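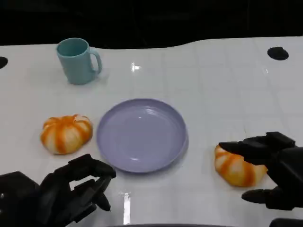 A pumpkin bun, in the sense I'm using on this page, is a small round piece of play food with ribs running from top to bottom, usually colored in orange and cream, and meant to be served on a plate next to something to drink. Plenty of people buy one thinking it's a fall ornament, and plenty of ornaments end up getting served as buns, so I'm going to be generous about what counts. I've been collecting and writing up toy baked goods for longer than I'd like to say, and the pumpkin bun is easily my favorite of the lot!

Name

Sellers can't agree on one. I've seen pumpkin bun, pumpkin roll, harvest bun, mini pumpkin and (once, on a hand-lettered tag at a swap meet) "stripy cake." My friend Emil Ruchti calls every round pretend pastry a roll, including the ones with icing, and there's no moving him. Most collectors I write to say bun if it's squat and pumpkin if there's a stem, and I've stuck to that here. A plain one with no stem can go either way.

Shape and color

The usual bun is wider than it is tall, with deep grooves that split it into lobes. Real pumpkin-shaped bread gets its lobes from kitchen string tied around the dough before baking — you snip the string off afterward — and the toy versions copy the result without the string, although I do own one with a molded line in every groove, which I love.

Color is where makers really differ. There's the all-over tan kind that looks the most like bread, the solid orange kind that looks the most like a pumpkin, and the striped kind, with orange bands set between creamy white ones. Striped buns are the easiest to spot at the bottom of a toy bin, and small kids seem to go for them first. The stripes don't match any bread I've ever baked, but then I've never baked anything a three-year-old wanted to carry around the house all day.

Materials

Foam, hard plastic, felt, painted wood and resin all turn up. Foam buns have a nice slow squash to them and get dusty fast. Hard plastic ones wash well and make a terrible racket on a wood floor. Felt is lovely to hold, but the ribs flatten after a couple of years of play, and I've never managed to steam them back up properly. Resin ones were generally sold as decorations and can chip, so I keep mine on the high shelf and bring them down for grown-up visitors only.

A word on weight. A bun with a bit of heft and a flat bottom stays where you put it, while the light ones tip over and rock on their sides if anyone so much as bumps the table. Some people press a little modeling clay into the hollow underneath, and it works fine, just don't do it for a child who still puts things in their mouth.

Notable sets

The one people ask me about is the Giltotar tea table, which came boxed with 2 buns, a plate and a mug. Mine came from Poppy Hollis, who was clearing out her mother's attic and very kindly drove it over on a Tuesday evening in the pouring rain. The lid has 1528 printed inside it. I take it for an item number, though I haven't found a catalog to check it against, so please write if you have one!

Bronelel made a bigger harvest assortment with corn, a pie and a single bun in solid orange. The pie is great. The bun is a bit of a letdown, with grooves so shallow that from across the room it looks like a tangerine. Nuttall sold theirs loose from a counter tray, unmarked, and because of that a lot of unmarked buns get listed as Nuttall when they could have come from anywhere. Alfie Bainbridge, who knows far more about counter trays than I do, reckons about 300 went out with each delivery. I'd want to see paperwork before I swore to it.

Setting the table

A pretend snack for two needs very little. One plate, one mug if you're only serving one drink, and a bun for each person. I like a pale plate with the striped buns, lavender or a soft gray, and a mug in some cool color like teal so the orange gets to be the loudest thing on the table. A shallow plate with a raised rim is handier than a flat one, as a round bun will happily roll off a flat plate and under the couch.

The plate goes in the middle and starts out bare. Buns go down on either side of it, and the mug sits farther back with its handle turned toward whoever's drinking. Then somebody serves. Half the fun with little ones is the moving of things, bun to plate, plate to guest, guest back to plate with a complaint that it's too hot. Gemma Mottram runs the play corner at Predmont and lets the kids set the whole thing up themselves, and she tells me the mug gets filled and emptied several dozen times before anyone touches the food.
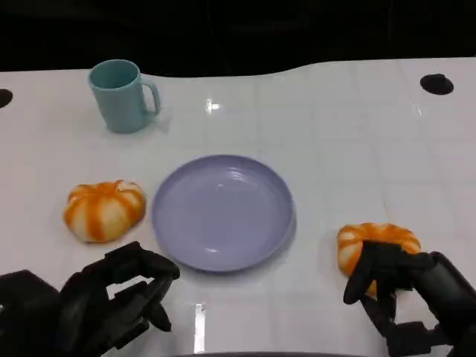 How many pumpkin buns fit on one small plate?

Two will usually fit on a toy plate if you set them close together, but one sits better and leaves the rim clear for little fingers.

Care and storage

Wipe hard plastic buns with a damp cloth and a drop of dish soap, then run a soft toothbrush down the grooves. Dry them before they go back in the box. Foam shouldn't be soaked at all. I roll a strip of tape, sticky side out, over the lobes to get the lint off, and it takes a surprising amount of tape.

Paint on the striped kind wears first at the top, where the bands come together. Stuart Gosling touches his up with craft acrylics and does a beautiful job of it, but I leave mine alone — I like seeing where they've been held. If you do repaint one, say so when you sell it.

Don't store them under anything heavy. I lost a very good cream-and-tan foam bun to a cast iron toy skillet one December, and the dent is still there. Egg cartons are too small for most of them. A shallow shoebox lined with an old pillowcase does the job, with the plate on its edge down one side and the mug stuffed with a sock.

See also: play food; toy tea sets; pull-apart bread; gourd ornaments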